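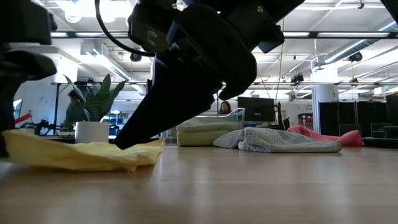
*Reviewed by the student robotics club, manipulation stream. Posted in April.*

**Eklund two-finger gripper kit, long-finger set**

We bought the Eklund to replace the parallel gripper the club had been using since the block-stacking unit. This year's project is laundry: pick a single item off the floor, lift it, and set it down in a target area. The old gripper had short flat pads and was hopeless on fabric. The review covers one term of use on cloths and towels only. We have no opinion on how the kit handles rigid parts.

**Assembly**

The kit arrives as 48 parts plus fasteners. The manual is clear up to the finger linkage, where the left and right links are drawn identically and are not identical. Mark them with a paint pen before you start. Two members built ours in an afternoon, including one teardown after the links went in swapped. The supplied hex key is soft and rounded off on the second housing bolt. Use your own.

**Fingers**

The long tapered finger is the reason to buy this set. It comes down at a shallow angle and pins a fold against the floor with the tip, and the second finger then closes behind it. On thin yellow cloths this works well once the approach height is set. On the heavier knit towels the tip tends to ride over the ribbing, and the second finger closes on very little. A slower descent helped. So did aiming for a ridge in the heap in place of the flat centre.

Finger flex is noticeable at full extension. It is forgiving when the height estimate is off by a few millimetres, but it makes repeatability worse than the spec sheet suggests.

**Cable**

The control cable needs a generous loop. Ours was tied too close to the housing at first and tugged at the connector whenever the wrist rolled. There is no strain relief on the gripper side. At this price there should be.

**Software**

The Eklund driver installs cleanly. We run it through Skellomico, the club's own control layer, and wrote a short adapter for the open and close commands. Position feedback is good. Force feedback is coarse and we stopped relying on it for deciding whether a grasp had taken.

**Results**

We logged 1036 grasp attempts over 12 sessions. Thin cloths did best, folded towels came next, and loose knit towels were last by a wide margin. Glossy floorboards also gave the depth estimate some trouble under overhead lighting, for which the gripper is not to blame.

**Verdict**

Recommended for clubs working with fabric. Budget for a spare long finger and a decent hex key.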